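# How to write an "if I drop dead" file without buying a kit

Plain instructions for the papers and notes other people will need, with the sales talk taken out.
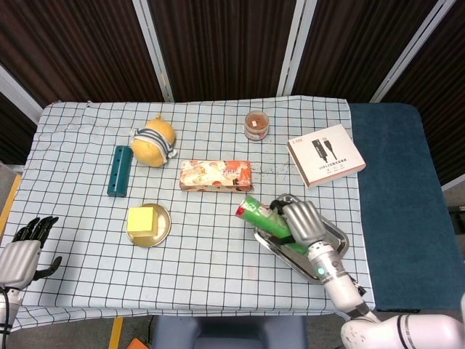

*Pomelo, glass jar and a USB 3.0 box on a checked cloth.*

I have been to a lot of funerals lately, and after each one somebody ends up in a spare room with a pile of envelopes, trying to work out who supplied the gas. There is now a whole trade selling ways to prevent this. I've looked at a fair bit of it and I'm not impressed. You can do the job at home with a pad of paper and a cheap folder.

It won't make anyone less sad. I've seen it claimed that a tidy file "eases the grieving process", and I'd like to know who measured that. It does save phone calls.

## What you need

- A ring binder or a cardboard folder
- Lined paper, and a pen that doesn't smudge
- Your last few bank statements, on paper or screen
- A couple of free evenings

Schwerdtfeger sell a "legacy organiser" with 34 printed tabs. I was given one. It has a tab for yachts. I used four of the tabs and gave the binder away.

## Step 1: Write the first page tonight

Set a timer for 15 minutes and write one page, by hand if you like. It should say:

1. Your full name, date of birth and National Insurance number
2. Who should be told first, with phone numbers
3. Where your will is, or that you haven't got one
4. Who your doctor is
5. What has to be fed, watered or locked up

Put the date at the top. Stop when the timer goes. A lot of people I know have spent years meaning to do this properly, and a bad page in a drawer is more use to your family than their good intentions.

If you live alone, item five matters more than you'd think. A cat can't wait for probate.

## Step 2: List the money, but leave out the amounts

Go through your statements line by line. Every time a new name comes up, write it down with what it's for and how it gets paid. Bank, building society, pension, council tax, insurance, water, phone, the magazine you keep forgetting to cancel.

Don't bother with balances. They'll be out of date by next week and whoever deals with your estate has to ask for the proper figure at the date of death anyway. Account numbers are handy, but I only put the last few digits. The file will be lying in a house that plumbers visit.

Some payments go out once a year and won't show on recent statements. Mine all seem to fall in January, so I looked back at that month separately and found two I'd missed.

## Step 3: Deal with the passwords (sort of)

Most guides go wrong here. Half of them tell you to write everything down and the other half tell you never to write anything down.

What your family really needs is a way into your phone and your email. Nearly everything else can be closed with a letter and a copy of the death certificate, slowly. So think about those two first. Some phones and email services let you name a person who can ask for access after you die. Look in the settings, and check again now and then that it's still switched on.

I write my phone code on a slip in a sealed envelope and sign across the flap. It's old-fashioned. I can also see at a glance whether it has been opened.

Be aware that some banks treat logging in as another person as a breach of their terms, even when that person is dead and you were married to them. Tell your family to ring the bank's bereavement line and leave the app alone.

I tried Stulo, the app that promises to send out your details if you stop checking in. It asked me to prove I was alive every Saturday. I missed one with a bad cold and my sister got an alarming email. I also don't see what happens to the whole arrangement if the company folds before I do, and I couldn't find an answer on their site. Deleted.

## Step 4: Say what you want for the funeral, briefly

Burial or cremation. Religious or not. Anything you'd hate. That's enough.

Funeral wishes aren't normally binding in England and Wales, even in a will, so write them as a help to people who may be standing in an office being asked to choose a coffin. If you truly don't mind, say so in plain words. "I don't mind, please do the cheap one" is a kindness, and it's much harder to argue with when it's in your own handwriting.

Be careful with prepaid plans. Coltus had a stall in the shopping centre at Hernbridge and offered me £100 off if I signed that day. I asked for the list of what wasn't covered and was told it would come in the welcome pack. I'd want it before the welcome, thanks. If you do buy one, check that the firm is regulated, get the exclusions in writing and put the plan number on your first page. A plan your children don't know about is just money gone.

## Step 5: The will

The file isn't a will and can't act as one. If you own a home, have children, live with someone you're not married to, or have a family that falls out, pay a solicitor. My own quote was £300, and I grumbled and paid it.

Don't staple or clip anything to the original will. Marks from a staple or a paper clip can lead to questions about whether a page has gone missing. Keep it in a plain envelope and only put a copy in your file.

## Step 6: Tell somebody

Pick two people and tell them where the file is. One of them shouldn't live with you. They'll probably say "don't be morbid" and try to change the subject, so show them the shelf there and then.

Keep it out of the bank if you can, and don't hide it cleverly. Mine is on the bookcase with PAPERS written down the spine.

## Keeping it up to date

Every guide says to review it yearly. I doubt that many people do. I change mine when something changes: new bank, new doctor, a name on the list who has died before me. Cross out the old line, write the new one, add the date. Neatness doesn't count, though initials beside each change are a good habit.

## Things I left out on purpose

- **Letters to loved ones.** Write them if you want to. They don't belong with the water bill.
- **A list of who gets each ornament.** It goes out of date quickly and starts rows. If an item matters, ask your solicitor how to mention it, or give it away now.
- **Old receipts and manuals.** Bin them.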